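Workshop notebook, Prultby, November

Drying trial, second attempt. The claim from Garkesstead is that pears kept in an open woven basket lose less weight over a fortnight than pears kept in a closed box. I don't believe it, or at least I don't believe it for the reason given. Their note says "air movement" four times and gives no air speed once.

Started with 13 pears per batch, 3 batches. Total for batch B at the start was 561 g under what the note says it should be, so either their pears are monsters or their scale was never zeroed. I know which I'd bet on.
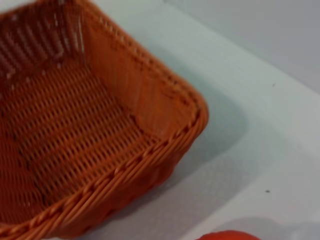
The other thing that bothers me is the humidity figure. They quote 40 per cent for the whole run, day and night, with the heating on a timer. Ours swings every evening when the radiators go off. A flat number like that was read once and copied down the column.

Weighing order: A, B, C, then A again as a check. Second A reading did not agree with the first. Repeated it, same trouble. Suspect the scale drifts as it warms up — leave it on overnight from now on. 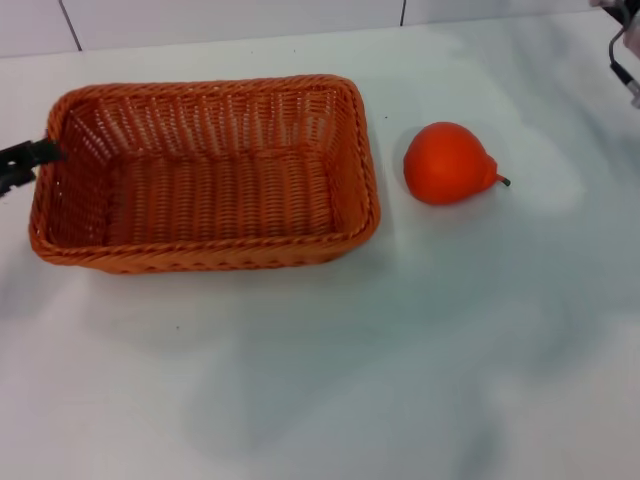 Stasier store trials notebook
Entered by the bench keeper, 4.40 pm

Read the Vītola method again over tea. It is better than the Garkesstead one, though it still mixes ripe and unripe fruit in one batch and then averages the lot. An average of those two tells you very little. Will sort by firmness next time, even if it means smaller batches.

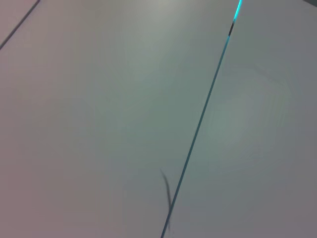

Also no control for handling. Every pear gets picked up daily to be weighed, and bruised fruit must lose water faster. Want one batch left alone until the last day.

To do: new battery for the hygrometer, ask Garkesstead for raw weights (third time of asking), find the lid for box C.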